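Plumonley Ruawai door closer, four months in

17 October 2023
By Leonie Tamihana

Quick one, lots on this week. Got asked twice now which closer we put on the stairwell doors so here goes.

It's the Plumonley Ruawai, the surface mount one, silver. Bought 4 in February. Two on the stairwell, one on the back hall, one on my own office because I was sick of the slam. Before that we had the Kadeo ones the building came with. Leaked oil down the door, every one of them. Done with those.

Fitting. Took me 30 minutes for the first, way less for the others. Template is paper, tape it down flat or your holes wander. Mine did, a little. Screws are decent, the arm goes on one way only, good. Instructions are tiny print and the drawing for the parallel arm is just wrong, or I read it wrong three times. Go by the video on there site instead.

Closing speed. Two valves, one for the main swing and one for the last few inches. Quarter turns, no more! I gave it a full turn and the door came back like a mousetrap. Once it's set it stays set, mostly. The back hall one needed a tweak when the weather turned cold.

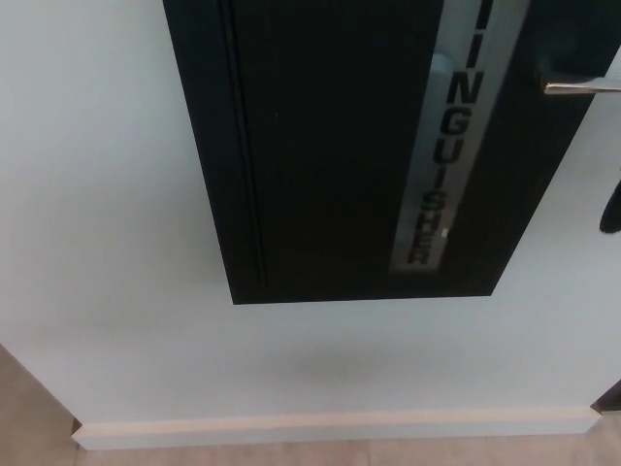
Page last changed: spelling, and the bit about the plastic cover

Noise. Really quiet. Soft click at the latch and nothing else. The office one I forget is there, best thing I can say about a closer. The stairwell pair hiss a bit if you shove the door, doesn't bother me.

Don't like: the plastic cover. Snaps on, snaps off, mostly off. One has cracked at the corner already and Plumonley want you to buy a whole cover set, in silver or nothing. Silly. I've left that one bare. Also no hold open on the basic model, you pay extra for that arm and the box doesn't say so anywhere I could find.

Looked at the Herkerach too. Heavier, metal cover, nicer valves. Also $33 more per door and I couldn't see where the money went apart from the cover. If you have a big heavy outside door maybe go that way. Ours are ordinary inside doors and the Ruawai pulls them shut fine, even the back hall with the draft.

Would I buy again, yes. Probaly with the hold open arm for the office. Four out of five, one off for the cover.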